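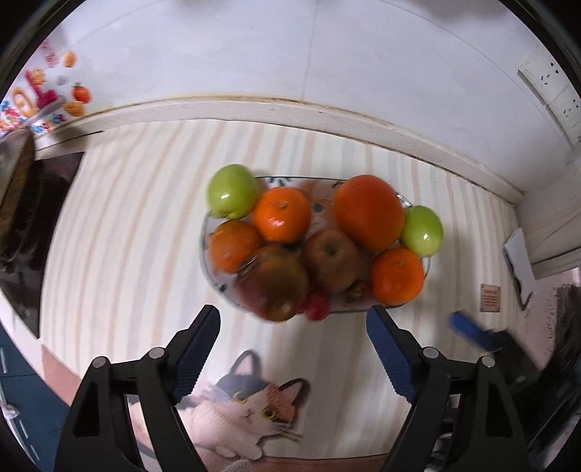

The fruit bowl is a wide, open dish used to keep fresh fruit in view of the people who are supposed to eat it. It is found on kitchen counters, dining tables and hotel reception desks, and it serves as both storage and decoration, with the second job often winning. A typical household bowl mixes fruit with different habits and life spans, as when green apples are heaped in with mandarins in a shallow oval dish of painted glass. The apples usually outlast their neighbors.

Form and materials

Most fruit bowls are shallow and broad. A deep bowl holds more, but the fruit at the bottom is pressed by the fruit on top and tends to be found later, by smell. Common materials are glass, glazed pottery, wood, wire and woven cane. Wire and cane let air through, and they also let through small things such as cherries, along with the juice of anything that has given up. Glass and glazed pottery are easy to wash and easy to chip.

Pedestal bowls, which raise the fruit on a foot, were popular on formal tables and are still given as wedding presents. They are elegant, top-heavy and hard to fit in a cupboard. Bowls with a built-in hook for bananas form a separate branch of the family. The hook keeps the bananas from bruising against the dish and does nothing to slow their ripening, although many owners believe otherwise.

Contents

Apples, oranges, mandarins, pears and bananas are the usual residents in temperate countries. Peaches and plums appear in season and leave quickly, one way or the other. Lemons are often included for color and removed one at a time for cooking. Grapes are placed on top, where they are eaten first, until only the stems remain. The stems can stay for a week.

Many fruit bowls also hold things that are not fruit. Keys, rubber bands, dead batteries, coins and takeout menus all collect in them, particularly when the bowl stands near a door. In her household study The Dish by the Door, the writer Mio Sugawara called this second layer "the sediment" and noted that it was never thrown out with the spoiled fruit. It was lifted out, looked at and put back.

Ripening and spoilage

Several common fruits, including apples, pears and bananas, give off ethylene, a gas that speeds ripening in themselves and in whatever is lying next to them. A bowl of mixed fruit is therefore a poor place to keep a ripe avocado and a good place to hurry a hard one. Citrus fruit is little affected. It has its own trouble, a blue or green mold that spreads by contact and prefers the side facing down.

Standard advice is to keep the bowl out of direct sun, away from the stove, and to turn the fruit over every few days. The first two are widely followed. Berries and cut fruit belong in the refrigerator.

Washing fruit before it goes into the bowl is a matter of dispute within families. Damp fruit spoils sooner, so most guides suggest washing each piece just before eating — a rule that depends on everyone in the house knowing about it.

Decorative and artificial fruit

Wax fruit was a fashionable table ornament in the nineteenth century, and plastic fruit followed. Both have the advantage of lasting and the drawback of being bitten by guests. Painted wooden pears are still sold as home accessories, usually in sets of 3, at prices that would buy a great many pears.

Still-life painters have used the fruit bowl for centuries, partly because it holds its pose for an afternoon. Dutch artists of the seventeenth century liked to add a wasp, a fly or a brown spot as a reminder of death. Modern households get the same effect without a painter.

In the workplace

The office fruit bowl is a low-cost employee benefit, generally restocked early in the week. Bananas go first. By the last afternoon the bowl often holds one or two apples and a pear, all of which have been picked up and squeezed by several people and returned.

See also

Centerpiece
Cornucopia
Fruit basket
Junk drawer
Still life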